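作業記録 棚上把持セル 指先交換および原点再設定

2025年11月27日
記録者:Salamatu Ekwueme
場所:Bunville実験室 Iltiaセル

1. 経緯
前回の定期点検において、グリッパ指先の取付部に緩みが認められた。増し締めのみでは開閉時のずれが解消せず、閉位置の再現性が管理値を外れたため、本日、指先の交換と原点の再設定を実施した。前回の交換は6月である。

2. 準備
アームを退避姿勢に移し、サーボを切った後、非常停止を押下した状態で作業を開始した。使用部品はUstwood製の予備指先1組、固定ねじ、ねじ緩み止め剤である。旧指先は袋に収め、保管棚の「Abubakar返却分」に置いた。

3. 交換作業
固定ねじを外し、取付面を無塵布で清拭した。左側の座面に旧い緩み止め剤が残っており、これを除去するまで新しい指先が正しく着座しなかった。次回以降は清拭の前に座面を確認すること。ねじは対角に仮締めし、指先の平行を確認してから本締めした。ケーブルは手首の可動範囲の両端まで手動で動かし、突っ張りがないことを確かめた。結束位置は変更していない。

4. 原点および棚面高さの再設定
閉位置を原点として登録し直し、続いて棚板上面の高さを教示した。棚は黒い金属枠に木の天板を載せたもので、天板の高さが降下下限の基準となる。棚を動かした場合は必ず本項からやり直すこと。
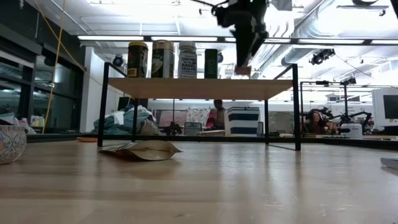 降下動作は低速設定で11回繰り返し、各回の停止高さを記録した。初回の設定では停止位置が基準より3 mm高く、下限値を修正して再度実施した。修正後は全回とも管理値内に収まっている。旧下限値は設定ファイルの履歴に残してあるが、現在の指先とは長さが異なるため、呼び戻してはならない。

5. 隣接物との干渉
棚上の缶、白い容器および箱の間に指先を下ろす場合、接近方向により手首側の部品が先に隣の物に近づく。経路は上方からの垂直降下に限定し、横方向の移動は退避高さに戻ってから行う設定とした。退避高さは従来値を継承している。接近速度を上げる件は、今回は見送った。

6. 未了事項
・連続42回の開閉試験。途中で他の作業にセルを譲ったため未実施。
・試験後のねじ合いマークの確認。
・手首カバーのねじ1本に頭部のつぶれがある。現状で固定に支障はないが、次回の分解時に交換する。
・予備指先の在庫は残り1組。発注依頼を提出済み。

7. 引継ぎ
開閉試験が完了するまで、速度設定は低速のままとする。異音またはずれを認めた場合は運転を停止し、時刻と姿勢を本記録に追記の上、Ekwuemeまで連絡されたい。原点の再登録は記録者の立会いの下で行うものとする。

以上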